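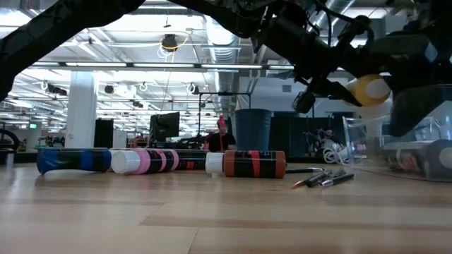
## Week 4 handout: looking hard at a two-arm kit

**Product under review:** the Wandus two-arm bench kit, sold by Rekier
**Session leader:** Ngân Triệu
**Bring:** last week's notes, a pencil, and the maker's manual (chapter 2 is enough)

Last week we talked about arms in general. Now we get to pick on one in particular, and I'm delighted it's the Wandus, because it's a kit with real strengths and a couple of faults you can learn a great deal from. The base set costs 3,149, and the spare finger set is another 38. Keep both figures in mind when you write your review. A clever feature that eats half the budget had better earn its keep!

### 1. What comes in the box

- Two arms, each with its own mounting block
- Two grippers with fingers you can swap
- Camera brackets and clips
- The control software, called Nel, with a licence for 25 seats

Assembly took Faizal Wuisan one long morning, and he'd like it known that the manual has the cable diagrams in the wrong order. Do the base joints first, then work outwards.

### 2. Fingers and the wrist view

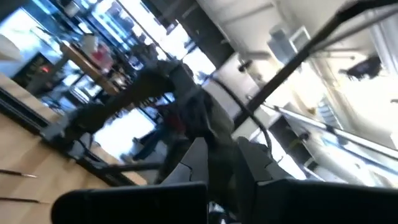

Finger shape is the first thing I'd look at in any kit, well before top speed or reach. Flat fingers are simple and strong, but they tend to roll round things away. Angled ones give you more ways of meeting an object, and you can see the faceted edges on the grey pair in this wrist view, rising between the darker parts of the gripper. Notice too how soft and tilted the picture is. A wrist camera goes wherever the wrist goes, so blur and odd angles come with it, and any software that relies on that view has to cope. Nel lets you set how much weight the wrist view gets – a lovely touch, and far too well hidden in the menus.

**Terms to know**

*Parallel gripper:* two fingers that close towards each other and stay level with one another.
*Reach:* how far the gripper can get from the base.
*Payload:* the heaviest thing the arm can hold at full reach. The manual gives 509 grams for each arm.

Please don't mix up payload and grip force. They get muddled in nearly every first draft I mark.

### 3. Layout: where two arms earn their price
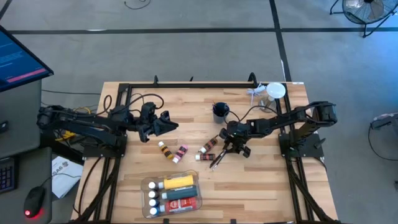
Layout decides what a pair of arms can share, and this is the part of the kit I get properly excited about. Mount them side by side and they spend their time dodging each other. Mount them facing, on opposite sides of the table, and the middle becomes common ground where either one can pick up or put down. Small paint bottles make a good test for this: they're lying at all sorts of angles between the two grippers, so each one asks for a slightly different approach. The tray of larger bottles, all in parallel rows with the caps facing left, is a much kinder problem. Try sketching a path for each arm that fills such a tray without the two ever wanting the same spot. It's harder than it sounds, and great fun.

A thin tool such as a paintbrush raises another question. Where along the handle should the fingers hold it? Too near the end and a small wrist error becomes a large one at the tip.

### 4. Compared with the Privora

The Privora is the obvious rival, and we'll have it on the bench on Monday. In short:

- It has a longer reach but a stiffer wrist
- The software is easier to start with, though you'll outgrow it
- Spare fingers come as one fixed set, with no angled pair

I lean towards the Wandus for teaching. Faizal leans the other way, mainly over the manual, and you're welcome to side with him if you can back it up.

### 5. To hand in

Write one page on whether a small college workshop should buy the Wandus. Cover the fingers, the layout and the running costs, and name at least one thing you would change. Add your path sketch from section 3, with the left and right arms in different colours.

Drafts go in the tray outside Ngân's office by 4 pm on Monday.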